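Notebooks > Bimanual cell > Hand maintenance

Thursday, December 19, 2024

Grocery cell, both hands. Entry by D. Mac Mathúna.

Carried over from the last entry: right hand drifting closed on the large finger after a long session. Left hand fine. Flanagan had put it down to a loose encoder coupling and I went in expecting the same.

Took the right hand off at the wrist flange. Coupling was tight. Flange screws were tight except one, which turned a quarter before it bit. Pulled the cover and found the large finger's return spring seated on the edge of its pocket. It had worn a bright line in the pocket wall. Reseated it, fitted the spare spring from the Itex kit, kept the old one in the bag marked RH. No play at the base joint afterward by hand.

Finger skin: no tears, some dust. Wiped with a dry cloth only. The last alcohol wipe left the surface tacky for a day and the potatoes stuck to it, so please leave the alcohol in the cabinet.

Rehomed both hands in Fivitz. The right took two tries. On the first it stopped short and threw a travel fault, which cleared on a power cycle. Zero offset on the large finger went from 178 counts to 2. Saved as the new default and the old file renamed, not deleted.

Wrist camera connector on the right hand was reseated while the cover was off. Strain relief is still a cable tie. Zostport has a molded one on the price list but it needs the longer backshell, and that will not clear the wrist at full roll. Leaving the tie.

Exposure on the wrist cameras is set to fixed again. Auto was hunting every time the fingers came in front of the pale floor. Blur during fast arm moves is worse at the fixed value. I can live with it for grasp checks, but anyone who wants usable wrist images in transit should slow the arm down instead of touching the exposure.

Rack and blue basket left in the usual places for the pick checks. Head view first, then two wrist views.

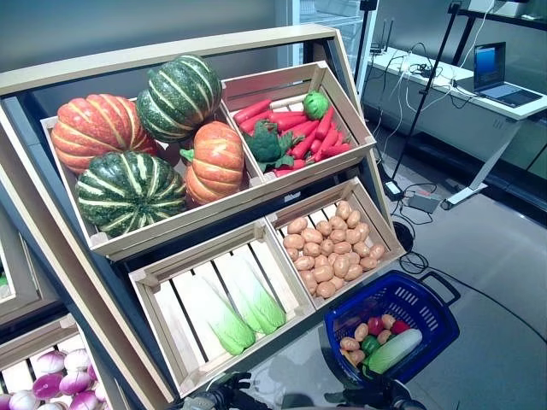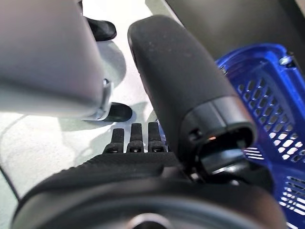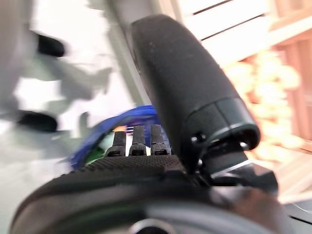
Pick checks run after rehoming, slow profile, right hand only: potato, tomato, pepper. Potato and pepper held through the full lift and release. Tomato slipped once at the start of the lift and held on the repeat with the grip threshold one step up. I put the threshold back afterward. It is shared between hands and the left does not need it.

Drift test: held the hand half closed under power over lunch with the position log running. Flat trace. The old fault took most of a session to show, so a lunch break does not prove much. Next long run should log the large finger from the start, and whoever runs it should write the offset in here before shutdown.

Still open:

Spare springs. That was the last one in the kit. Order with the March consumables or sooner if the left starts doing the same.

Flange screws. Only the right was checked with the driver. Left to be done at the next hand removal, no reason to pull it early.

Travel fault on first home. Could be the new spring being stiffer than the old one. If it comes back, save the fault log before cycling power. I did not.

Cover screw from the right hand, short one, replaced from the drawer. The original went under the bench and has not been found.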